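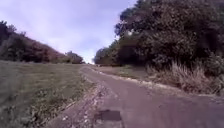
The path at Lovine, cracked and patchy, with gravel breaking away along the left side.

Lucienne Tessier has a quote for a self-driving path inspection cart on her desk, and she has not signed it. She plans equipment spending for the grounds department at Lovine, and her doubts begin with the asphalt.

"The Uvora salesman showed us a video of it on a smooth campus walkway," she says. "I asked him what it does when the edge of the pavement is crumbling into the grass. He said the software would learn. Learn on whose budget?"

The cart would patrol the paths and log cracks and potholes. Tessier says the crew already reported 311 defects by April, on paper, and has money to fix 100 of them.

"So I'd be buying a machine to tell me more of what I can't afford to repair," she says.

Her colleague Gwenaël Bodin is less gloomy, though not by much. He wants a three-month rental before anyone talks about purchase, and he wants the support contract priced separately. The annual fee in the current offer is $1404 per cart, and it leaves out tires and batteries.

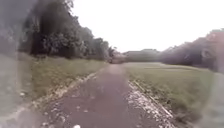 Leaves and small debris on the pavement, gravel on both sides.

"Leaves are my question," Bodin says. "Does it call a leaf a crack? If someone has to check every photo, we've saved no hours at all."

He has asked Uvora for results from a path with trees beside it. He got a brochure. A second vendor, Fakomau, offered a trial but wanted the department to pay for mapping first, at about 201 hours of staff time.

Tessier has put the decision off until next year's budget. Meanwhile she has asked for one more load of asphalt.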